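Open Day at the Traffic Operations Center, Hornham

2023-10-05

The city of Hornham would like you to know that it is watching the traffic, and once a year it lets you come and watch it do so. I went because I have spent a good part of my adult life stopped at the light at Jafarzadeh Avenue and Mill Street, and I wanted to meet whoever was responsible.

The operations center is on the second floor of the old water department building. There is no visitor parking. The invitation suggested the number 40 bus, which stops three blocks away on the far side of a six-lane road with no crosswalk. I mentioned this at the sign-in desk and was given a comment card.

Our guide was Helge Berge, a signal engineer with a dry manner and a laser pointer he clearly enjoyed. He started with a slide show in the meeting room. Hornham has 171 signalized intersections, and until last May most of them ran on fixed timers set in the days when the mall was still open. A driver leaving work at five was being managed on the assumption that he was going to buy shoes. 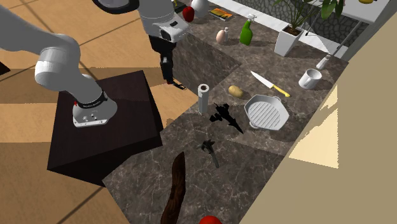
White robot arm beside a marble countertop (computer rendering).

The new system is called Povow. Detectors in the pavement tell it where the cars are, and it shifts green time from the empty approaches to the full ones. A woman in the front row asked if it could be told where she lived. Berge said it could not, and moved to the next slide with some speed.

Then we got to the control room, which I had pictured as something out of a space launch. It is a long room with blue carpet, a wall of screens and two operators, one of whom was eating soup. Most of the screens showed intersections where very little was going on. One showed a school crossing on Zalero Road, where the city put in a raised crosswalk and a 20 mph zone over the summer. Before that, Berge said, speeding was the thing he heard about most at the grocery store. Now he hears about the raised crosswalk.

He let us try a simulator in the side room. You get a pretend downtown, 900 pretend cars, and control of the lights. The job is to keep everybody moving for ten minutes. I favored my own street from the start, as anyone would, and by minute four I had backed up the cars past the hospital. A boy of maybe eleven went after me and cleared the whole thing. He was asked if he had considered a career in municipal government and said no.

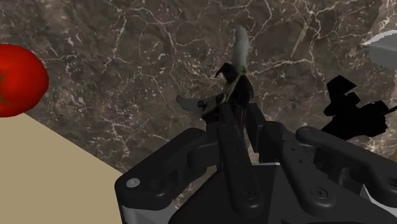

The question period ran long. People had come with grievances and some had come with maps. A cyclist wanted to know why the detectors never notice his bike, and Berge drew him a diagram of exactly where to stop (on the saw cut in the pavement, not in the middle of the lane), which struck me as the most useful thing anyone from the city has told a resident in years. A man in a windbreaker wanted the yellow lights longer. A woman behind him wanted them shorter, and the two of them carried on by the coffee urn without needing an engineer at all.

I did get my turn. The light at Jafarzadeh and Mill, Berge told me, is not on the new system yet. It belongs to the state, along with the road under it, and the city has written to the state about it twice. He gave me the address so I could write too.

Attendance was 200, according to the clicker at the door. The next open day is planned for May, and sign-up will be on the city's website. I took the bus home, and we caught the red at Mill Street.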